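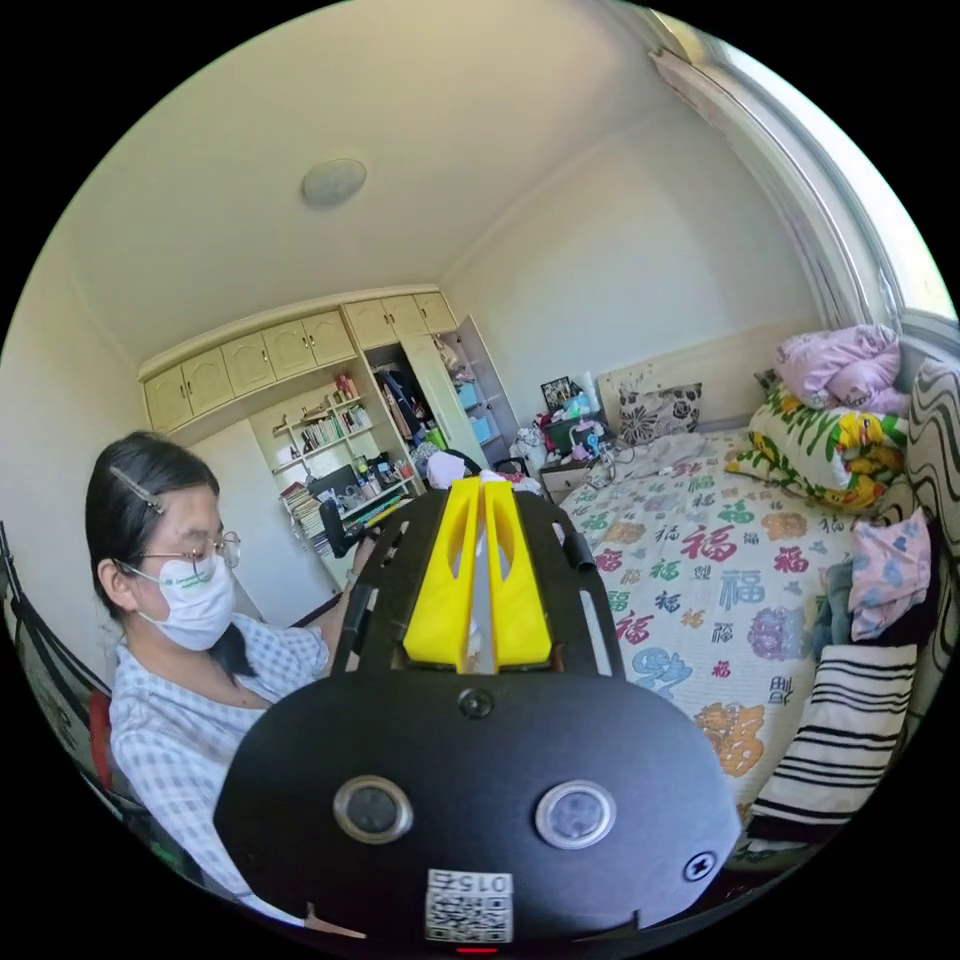
Unit 015 in the bedroom, yellow fingers forward, shelving and wardrobe along the far wall.

Treltar bedroom set, data card and build notes

Maintainer: Maximiliano Arrieta
Status: usable, labels still being corrected
Last edited: December

Summary

Treltar is a pair of hand-held grippers and the software that goes with them. A person holds one in each hand and does an ordinary household job, and the recording is used later to train a two-armed robot to do the same job. The bedroom set covers cloth work on and beside a bed. It has 581 episodes and takes up nearly 200 GB unpacked.

The build side of the project is done at home, with the larger jobs taken to the Iglesias workshop, where there is a decent bench and a drill press. The arms themselves are bolted down at Iglesias and are not part of this release.

What is in an episode

One episode is one attempt at one task, from the moment the operator squeezes both grippers closed to the moment they do it again. Each folder holds:

video_left, video_right – one wide-angle stream per gripper
pose_left, pose_right – position and rotation over time
width_left, width_right – how far apart the fingers are
task.txt – a single line saying what the operator was asked to do
notes.txt – only there if something needed writing down

Timestamps are in seconds from the start of the episode. Both sides share a clock. If the two drift apart the loader prints a warning and carries on, so watch the console the first time you run it.

Tasks

There are 6 task names in the set: fold, spread, straighten, gather, move and hand over. "Straighten" and "spread" overlap more than I would like. An operator told to straighten a sheet that was bunched up would usually spread it first, and the labels follow what the operator was told. If your model doesn't need the difference, merge them. The option is merge_flat in the Ostetti config.

Setting

Everything was recorded in a lived-in bedroom, with the usual bedding, cushions and clothes left in place. The bed cover is boldly printed with Chinese characters in several colours, which gives the tracker plenty to hold on to. Plain cloth laid over it is a different matter. When a white sheet fills most of the view the pose estimate gets worse, and in a few episodes it jumps.

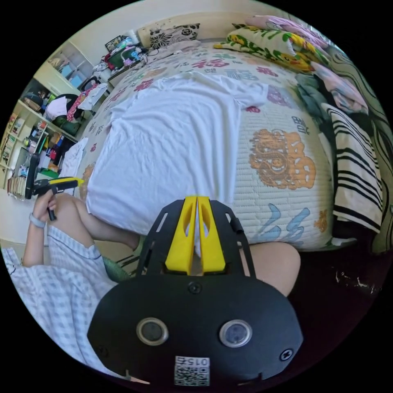 The jumps are flagged in the index under pose_ok. A value of 0 means at least one side lost tracking at some point, and the row also gives the side. I have left those episodes in. The video is still fine and someone may want to run their own tracker over it.

Light comes in from the window on one side of the bed. We recorded between nine in the morning and four in the afternoon with exposure on auto, and you will notice the brightness change as a gripper turns toward the glass. Locking exposure made the shadow side of the bed too dark to be any use.

Operators

People held the grippers in whatever way was comfortable and could sit, kneel or lean on the bed. No posture was asked for. Hands, sleeves and sometimes the operator show up in the video, from either gripper. Everyone who appears agreed in writing to the release. If you share clips, please keep the licence file with them.

Left and right

Side is stored in the metadata, so use that field and leave the stickers alone. Early on I sorted files by reading the label on the body in the first video frame, and it caused no end of trouble once a unit was swapped for a spare. The script that did this is still in the repo under old/ and should not be run.

Calibration

Calibrate each gripper after any work on the finger mount, even if it was only a screw nipped up. The steps are short:

1. Close the fingers fully and hold for a slow count of three.
2. Open them fully and hold again.
3. Move the gripper through a figure eight at chest height, facing something with a pattern on it.
4. Run firard check and read the last line. It should say PASS for both sides.

Firard is the command-line tool that handles calibration, cutting and export. It is in the tools folder and needs nothing unusual installed. On an older laptop the check takes a few minutes per side. 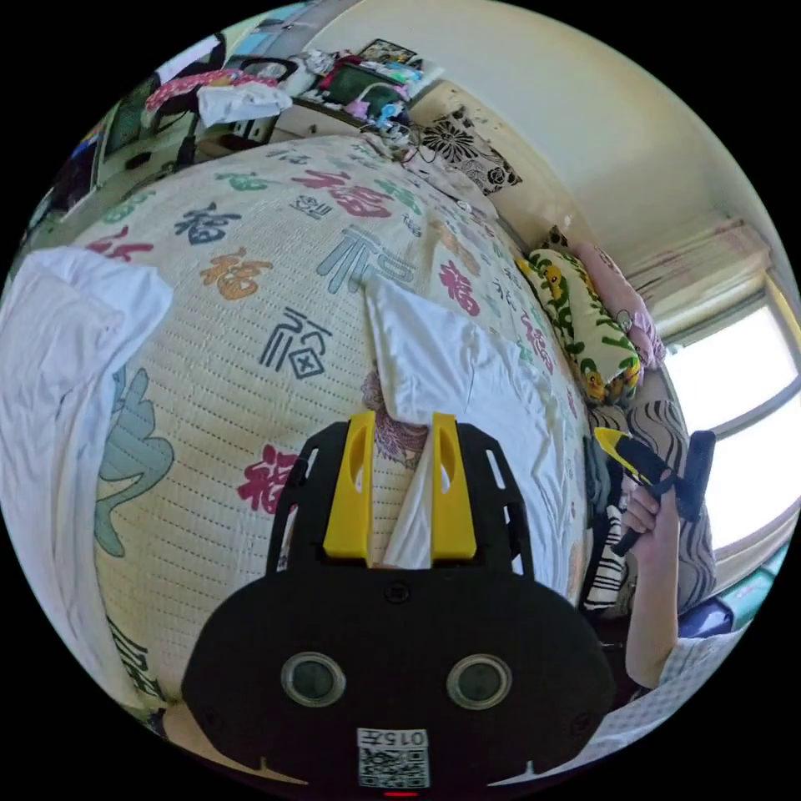 Fingers upright over the woven mat on the bed, with the second gripper in hand at the right.

Known problems

Finger gap reads slightly open when closed on thick cloth. That is real, the cloth is holding the fingers apart, but a few people have reported it as a bug. Closed on nothing, it should read zero.

Some task.txt lines have a spelling mistake ("gather"). The loader corrects it. If you read the files yourself, you will need to handle both spellings.

In 56 episodes the right-hand stream starts a little before the left. The extra frames are kept and marked as padding. Trim them with firard cut, using the padding option.

Wide-angle distortion is left in. Lens parameters are in the calib folder, one file per unit. Straight edges such as the bed and the shelves will look bent until you correct for it, and at the very edge of the circle the correction isn't good.

Reflections from the window are not flagged at all.

Splits

The index has a split column with train, val and test. Episodes recorded in one sitting are always kept together, so the test split doesn't share a cloth arrangement with training. Please don't reshuffle and then compare your numbers with ours.

All of the data comes from one room. A policy trained on this set alone will have learned that bed and that cover, and should be expected to do poorly in another house. We mix it with the kitchen and laundry sets before anything goes on the arms at Iglesias. 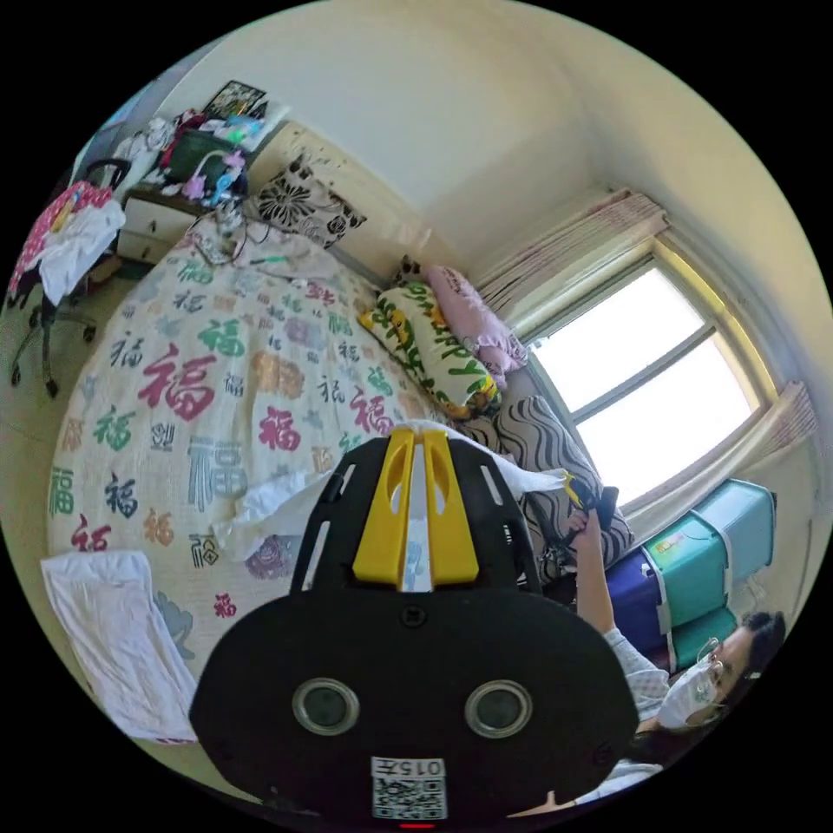 For a first look, load a handful of "move" episodes. They are the shortest and easiest to follow. "Hand over" is the hardest, with both grippers close together and each often hiding what the other is doing.

Getting started

Unpack the archive to a drive with room to spare, point OSTETTI_ROOT at it, and run the viewer. Ostetti is both the loader and the viewer, and it steps through left and right video side by side with the gap plotted underneath. Space pauses, and the arrow keys move one frame at a time.

Licence and contact

Data is free for research and hobby use with credit to the Treltar project. Mount drawings are under the same terms. Report bad labels through the issue tracker with the episode number and the side, and I will fix them in the next index file without reissuing the video. – M. Arrieta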